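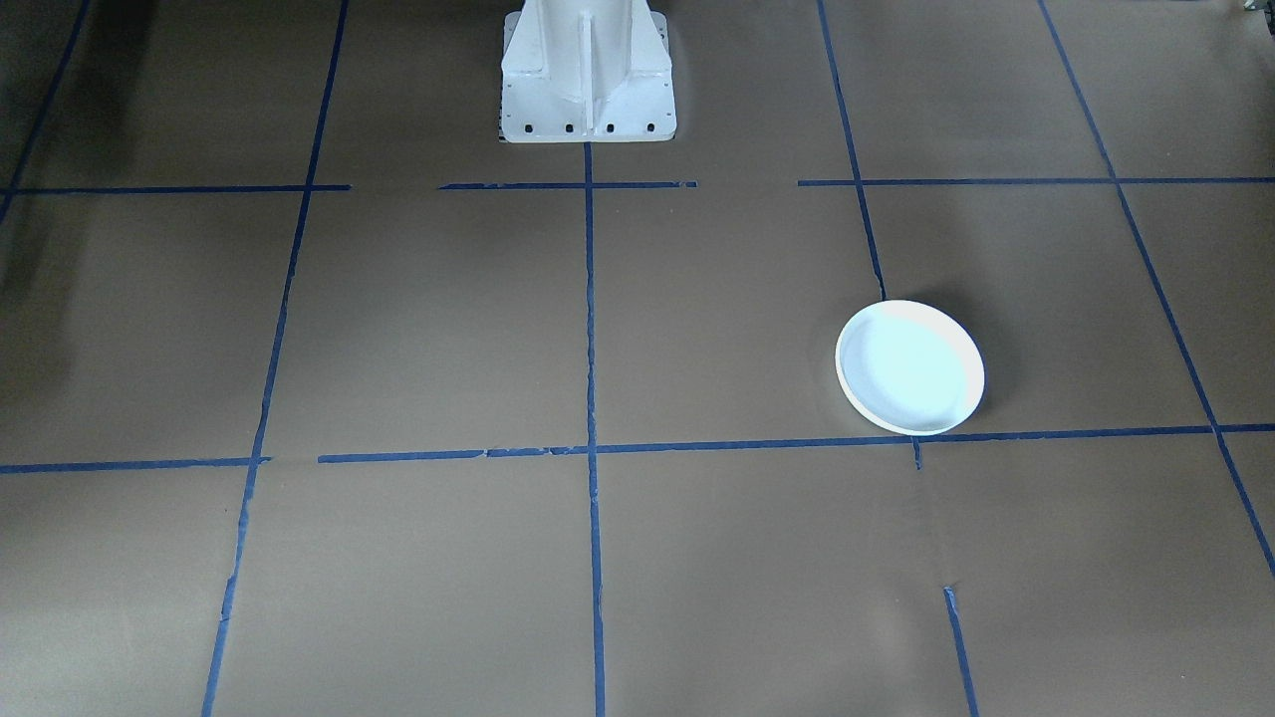 How many grasps do you need before you can say one gripper is better than another?
More than most people run. If two grippers are both failing a few times in every hundred tries, a session of fifty grasps will tell you very little, and you should plan on 1,000 per gripper or more before you trust a small difference.

From: Toshiko Nishimura
To: gripper-trials list
Date: 25/02/2020
Subject: Re: Parallel jaw vs. suction on flat dishes

Pejman Heydari wrote:

> We have the Prillow two-finger gripper and the Zutier suction cup
> both on loan until the end of the month and I need to tell purchasing
> which one to keep. The work is shallow tableware, mostly plates and
> saucers, picked off a flat surface and set in a rack. So far I have
> run the Prillow for a couple of afternoons and it does fine on bowls
> and badly on plates. The fingers can't get under the rim. I have not
> mounted the Zutier yet.
>
> Three questions for the list.
>
> 1. Do you place the object by hand every time, or let the arm put it
> back down somewhere and pick it again from there?
>
> 2. Is it worth marking the table? Gheorghita says yes, I think it
> is a lot of tape.
>
> 3. Does anyone have numbers for suction on glazed plates? The vendor
> sheet only talks about cardboard.
>
> Pejman

Hi Pejman,

I'll take these in order.

1. We let the arm do it. It picks the plate, lifts, holds for 4 seconds, and sets it down at a new spot chosen from a list. If it drops the plate or misses, a person puts it at the next spot on the list and starts the program again. Placing by hand every time is slow and people drift. When we did it by hand last year, most of the placements ended up in the near half of the table, where it was easy to reach, and we didn't notice until we plotted them.

The catch with letting the arm place is that a good pick leads to a tidy placement, so the next pick is a bit easier than it should be. We add a random offset and a random turn to each placement to cover this. For a round plate the turn matters only if your plates are not quite round. Ours are not.

2. Mark it. We use brown kraft paper with blue painter's tape laid out in a rough grid from the front of the arm's base plate. It took an hour to put down. The cells don't have to be the same size or perfectly square, and the lines can have gaps in them. You are not measuring from the tape. You want to be able to look at a failure in the video and say which cell the plate was in, and write that in the log. With a white plate the brown paper also helps the camera. On our old white tabletop the rim detection was poor and we blamed the gripper for some misses that were really the camera's fault.

Two things about the paper. It wrinkles, and a suction cup that comes down past the edge of the plate can lift it. Tape down the sides well. Also, the paper is softer than a bare table, so finger tips can press into it a little and get lower on the rim. That helped the two-finger gripper in our runs and it may not help you on the real line if the surface there is hard. Shahram Golestani saw the same effect at Hargate and ended up repeating part of his test on bare steel. If your line is steel I would do the same.

3. I can give you ours. These are for the Zutier with the medium cup against the Prillow with the stock rubber tips, same arm, same overhead light, same set of plates.

We logged 2,281 grasps in total. Of those I threw out the ones where the controller stopped for its own reasons or where someone bumped the table, which left a clean 2,000, split evenly. Suction did better on plates that were empty and clean. The failures it did have were mostly at the rim, when the camera gave a center that was too far off and the cup landed across the step between the flat part and the raised edge. Almost none were in the middle of the plate. The Prillow failures were mostly what you describe, fingers closing on top of the rim and sliding off.

Where the Prillow won was on plates with crumbs or a bit of sauce on them. The cup loses its seal with very little dirt. If your plates come to the arm clean, ignore this. If they don't, it should probably decide the matter.

I also tried the Prillow with the thin fingertips that Abbasi machined for us. They slope on the inside face so they can slide under an edge. They were a clear improvement on plates and a little worse on bowls, because there is less rubber touching the side. I only did a short run with them and I don't want to quote a rate from it. Halyna Ivanyshyn has the drawings and can send them to you if you write to her directly. They fit the standard Prillow mount with no adapter.

A few practical notes, since you have not mounted the Zutier yet:

- Check the tool center point again after you swap. We left the old one in for half a day and every approach was too high.
- Put the vacuum sensor reading in the log for each pick, along with the pass or fail. You will want it later when you are trying to work out if a drop was a slow leak or a bad contact.
- Run the two grippers in blocks and go back and forth between them. If you do all of one and then all of the other, you will also be comparing whatever else changed in the meantime, such as the cup wearing or the camera getting nudged.
- Keep the same approach speed for both. The Zutier default is slower.

On the time you have left, I think you can get suction up to a useful count on one kind of plate, but not on plates and saucers and bowls all together. I'd do the plate first, as it's the one giving you trouble.

Gheorghita, you had a sheet for logging the cells by letter and number. Could you post it to the list again? My copy has our own columns mixed in and I'd have to clean it up.

Toshiko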